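Week 5 notes: sample prep for residue work (LC side)

Carry on from last week. We'd got as far as extraction, so today is cleanup and why your recovery goes missing.

Matrix effects first. Co-eluting stuff from the sample competes for charge in the source. Signal drops (suppression) or sometimes climbs (enhancement). You won't see it in a solvent standard. Check with a post-extraction spike, same level, blank matrix.
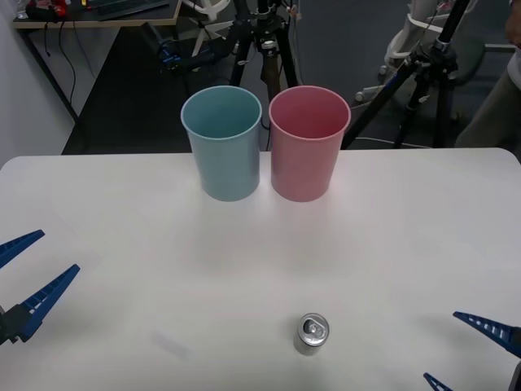 Fixes, in order of how much they cost you: dilute, better cleanup, matrix-matched curve, labelled internal standard. Dilution is cheap but watch your LOQ.

SPE recap. Condition, load, wash, elute. Don't let a silica-based C18 bed go dry between condition and load. Polymer beds more forgiving, still don't make a habit of it. Load slow. Wash too strong and the analyte goes out with the junk, so keep the wash fraction untill you've seen the numbers.

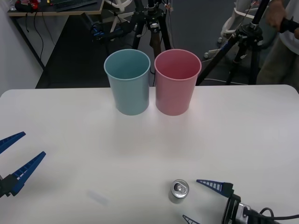 Recovery = spiked before extraction / spiked after extraction, x 100. Keep it separate from matrix effect, people mix these up every year in the report. The Odwood set we worked on the board: 61% recovery, replicates tight. Low but consistent. Usable if the internal standard goes in at the start. If it goes in at the end it corrects for injection and the source, nothing upstream.
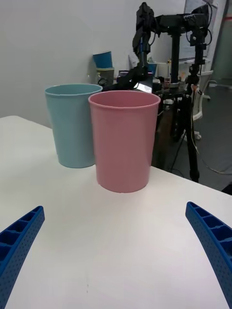
Two cups on the tabletop, one light blue, one pink.

Evaporation. Nitrogen, gentle, warm block. Volatile analytes will leave with the solvent. Reconstitute in something close to your starting mobile phase or the early peaks go ugly (fronting, splitting). Vortex, then centrifuge, then vial. Filters can adsorb, test one before you trust it.

Adsorbtion to plastic: bad for the hydrophobic ones at low level. Add a bit of organic, or change the tube.

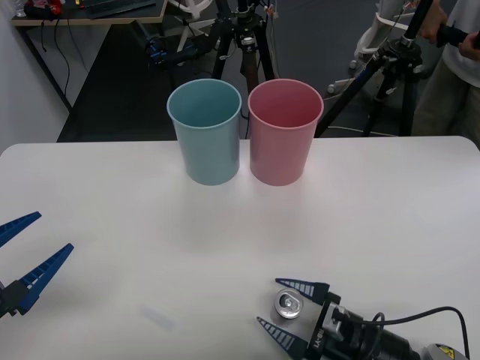 Fernanda Sequeira
Lab instructor, Analytical Chemistry

For the prac: 14 samples plus blanks and QCs per group. Precursor is m/z 374, transitions are on the sheet by the door. Label everything before you start pipetting. Reports to Olga Godinho by end of September, colour plots please, with the raw areas in an appendix.

Read the Cardoso chapter up to ion ratios. Skip the bit on GC.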